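Home > Forum > Student Projects > Grippers
Filed under: clubs, hand tools, data

Hivero club - printing the second hand-held gripper
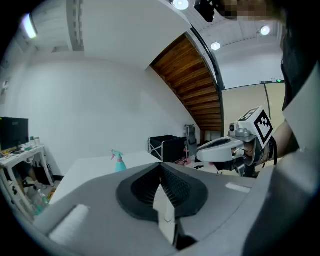
What filament should the finger housing be printed in? PETG, because our PLA fingers cracked at the screw holes after nearly 200 grasps.

edit_orban wrote:
We are the student club in Jimevico. The camera module is on top, near the front, and the marker cube has its own holder. My question is about the strap. Do you fix it to the wrist or only to the handle?

nogueira_k wrote:
To the wrist. With 370 grams in the hand you feel it after ten minutes.

skonomis2 wrote:
I don't agree. A wrist strap makes students lazy with the grip, and then the recordings shake. We did 224 recordings in November with handle only.

edit_orban wrote:
Thank you both. We keep the wrist for now - the younger members have small hands.

Comments (2)

pavo: Can you share the file of the cube holder?
edit_orban: Yes, when I have cleaned the drawing. The holes are still too tight for M3.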